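3.2. Planificación de la compra y presupuesto del banco de pruebas

Confieso que la parte que más me costó de todo el proyecto no fue el control de las manos, sino la hoja de cálculo. Cuando empezamos a preparar la célula de Uramau yo tenía en la cabeza una lista bastante alegre — dos brazos, dos manos articuladas, un par de repuestos y a correr — y tardé muy poco en descubrir que los repuestos se comían el margen. Un juego de dedos de la serie Zidasden nos lo ofertaron a 693 euros, y el adaptador de muñeca para el brazo Ravier a 1550, con un plazo de entrega de 13 semanas. O sea que, si rompíamos una muñeca en septiembre, nos quedábamos mirando el brazo hasta Navidad.

Así que cambié el orden de las cosas. Primero simulamos cada tarea candidata y luego decidimos qué piezas entraban en el pedido. El presupuesto quedó dividido en 2 partidas: lo imprescindible para agarrar y manipular con ambas manos, y lo que se podía aplazar (sensores de fuerza adicionales, mesa regulable, la segunda estación de Karamanlidis, que me hacía mucha ilusión y que sigue aplazada). La cotización definitiva la cerramos el 20 de octubre de 2019, y es la que uso en el resto del trabajo.

Reconozco que el simulador no sustituye al taller. Los contactos salen más limpios de lo que deberían y el desgaste no aparece por ninguna parte, de modo que las cantidades de repuestos las fijé con bastante prudencia. Para comparar configuraciones, en cambio, me resultó comodísimo: cambiar de mano en el modelo es una tarde de trabajo, y cambiarla en el pedido es una conversación muy larga con compras.

La tarea que más pesó en la decisión fue la del volante, que recogemos en la figura 1. Mi duda era si bastaba con comprar una sola mano de dedos articulados y poner una pinza sencilla en el otro brazo, que nos habría salido bastante más barato. En el instante de la figura la mano derecha sostiene el aro ella sola, con los dedos cerrados sobre su parte inferior derecha, y la izquierda está abierta, sin tocar nada. Es justo el tipo de postura que me interesaba discutir con compras, porque plantea qué le pedimos a cada mano antes de pagar por ella. Al final mantuve las dos manos articuladas en la partida imprescindible y recorté en la mesa.

Figura 1. Tarea del volante en el entorno simulado.
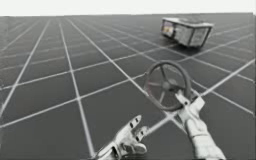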